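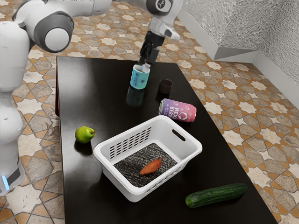
Satness Community Kitchen: Hire FAQ

Questions we get every week. Read before you email please, there's only two of us on the inbox.

How do I book?
Use the form on the Bookings page. Not by text, not through Facebook. We reply on Wednesday afternoons, sometimes sooner.

What does it cost?
$30 an hour for members, $46 for everyone else. Two hour minimum. Set up and clean up count as your time, so book enough of it.

Is there a bond?
Yes, $300, refunded to the same card within a week if the place is left how you found it. Small breakages we don't fuss over. A cup, a plate, fine. Tell us so we can replace it.

How many people can we have?
70 standing, fewer if you want everyone seated. The limit is on the fire certificate and we can't stretch it, not even for weddings.

What's in the kitchen?
Six burner gas stove, two ovens, commercial dishwasher, big fridge, small freezer. Pots, trays, mixing bowls. Crockery and cutlery in the labelled cupboards. No stand mixer any more. Bring your own knives if you're fussy, ours are ordinary.

Can I leave food in the fridge overnight?
One night before your booking, bottom two shelves, name and date on it. Anything unlabelled gets chucked.

Can I use the kitchen for my food business?
Yes, if you're registered with council and have your own insurance. Send us both certificates with the form. The Postier Room next door can't be used for food prep, only serving.

Do you have tea and coffee?
Urn, yes. Tea bags and sugar, yes. Milk, no. Coffee is instant, bring your own if that's a problem.

Can we serve alcohol?
BYO is OK for private dos. If you're selling it you need a licence, and we need a copy a fortnight ahead.

Where do we park?
Behind the building, in off Baudry Street. Don't use the pharmacy spots, they do tow. Loading only at the front door.

What about rubbish?
Food scraps in the green bin, recycling in the yellow. If the bins are full take it home with you. Please dont leave bags beside them, the possums get in.

When do we have to finish?
Music off at 10 pm, everybody out by 11. Neighbours are close.

Can I cancel?
More than two weeks out, full refund. Less than that, half. On the day, nothing back sorry.

Any dates you're closed?
Part of June, for floor and oven maintenence. Blocked out on the calendar already.

Still stuck?
Ask for Nneka Abubakar through the contact form. Put your booking date in the subject line.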